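11 November 2024

Yesterday evening I went to see the comedian at the Gredia, and today I am tired and a little hoarse, so I write this slowly with tea. I had the ticket since May. It was pinned to the kitchen board all summer and I looked at it each time I took the bread out.

The train from Odlow was late, as it is on Sundays, and I had to run from the station with my coat open. The Gredia is an old cinema with 600 seats and a very small entrance, so everybody stands in the street and goes in one after another like at the dentist. The young woman at the door could not read my ticket with her telephone. She tried three times, then she looked at my face, I think to see if I was an honest person, and let me in.

I sat in row 17, at the side. It was the Baumgart ticket office that gave me this seat, I did not choose it. From there one sees the stage very well but also a part of the curtain where the performers wait, and I could see the shoes of the man who was to come on first. He moved them the whole time. I felt nervous for him.

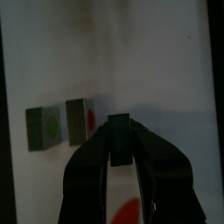

The first comedian was young and talked very quickly. In English I can follow nearly everything now, but with jokes there is still a small delay, and when the hall laughs I am sometimes still at the verb. He had good material about his landlord. His problem, in my opinion, was that he did not let one thing be finished before he took the next. I would like to tell him to work like the two black fingers in the picture, which hold one small dark cube upright between their tips while the other two stay side by side on the left. He wanted to pick up the landlord, the landlord's dog and his own mother all together. Still, people clapped for him warmly and he bowed too low and hit the microphone with his forehead. It was the biggest laugh he had, poor boy.

Then came the interval. I bought a ginger beer and a programme. The programme was expensive and has mostly photographs in it, but I keep all of them in a box and it would trouble me to have one missing. In the queue I heard two ladies talk about the tour. They had seen him already in Fuden last week and said it was a different show there, with a long part about hotels. I was a bit jealous. Why did Fuden get the hotels?

The main part started late. He came on without music, simply walked out with a glass of water and put it on the stool, and said good evening as if he was visiting somebody. I like this very much. I have seen comedians who run in with lights and smoke, and afterwards they need some time to become a person again. 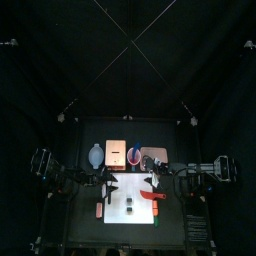 He talked first about his knee, then for a long time about a wedding where he was put at the table with the children. I will try to write down how he did the part with the seating plan, because I laughed so much that I lost pieces of it. He finds his name on the plan. He reads the other names at the table, and he thinks they are all adults with old-fashioned names, Sidney and Mabel and so on, and he is afraid it will be dull. Then he arrives and Sidney is four. It doesn't sound like much when I write it. He did it with very long pauses, and with his face showing that he still hoped Sidney would be an interesting conversation partner.

There was also a part I did not understand, about a television programme from when he was a child. The whole hall knew it, somebody sang the melody, and I sat there smiling politely. It happens every time. I have lived here long enough to complain about the weather correctly, but I did not have the same childhood, and comedy goes back to childhood very often. I wrote the name of the programme on my hand to look for it at home, and then I washed my hands. 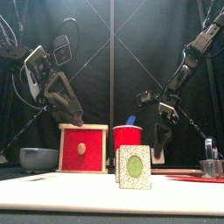 A reader wrote to me under my last entry that one should never go to a comedy evening alone, as laughing is something you do for the person beside you, and alone it is only breathing loudly. I thought about this on the train home. I went alone and I laughed as much as ever. But I must admit that at the wedding part I turned my head to the right, where a stranger with a scarf was sitting, and she had turned her head to the left at the same moment. So perhaps the reader has a point, although I would answer that the person can be anybody.

What else. He spoke with the front row, but kindly. I am always afraid of this part, even far at the back where it is impossible that he would ask me something. He asked a man what his work was, and the man said "drains", and after that he came back to the drains again and again until the end, each time when we had forgotten them. The last word of the evening was "drains". I find this very clever and I would like to know if he has something prepared for every profession.
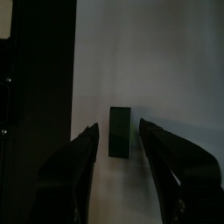
Green block between two black fingers

Afterwards I waited a little at the side door with some others, but it was cold and he did not come, and I had the last good train to catch. There was a poster with the next dates. Odlow is not on it, of course. We have a hall too, but it is used for carpets.

I paid 20 pounds for the ticket, and then the train, the ginger beer and the programme, so this month I will be careful. The Baumgart office has already sent me a message to ask how many stars I give to my experience. I gave four. I took one away for the seat and then I felt bad, as they will perhaps think it was for the comedian, and it can't be changed any more.

Tomorrow I must ask at work about the television programme. Somebody there will know the melody, I am sure, if I can remember how it goes.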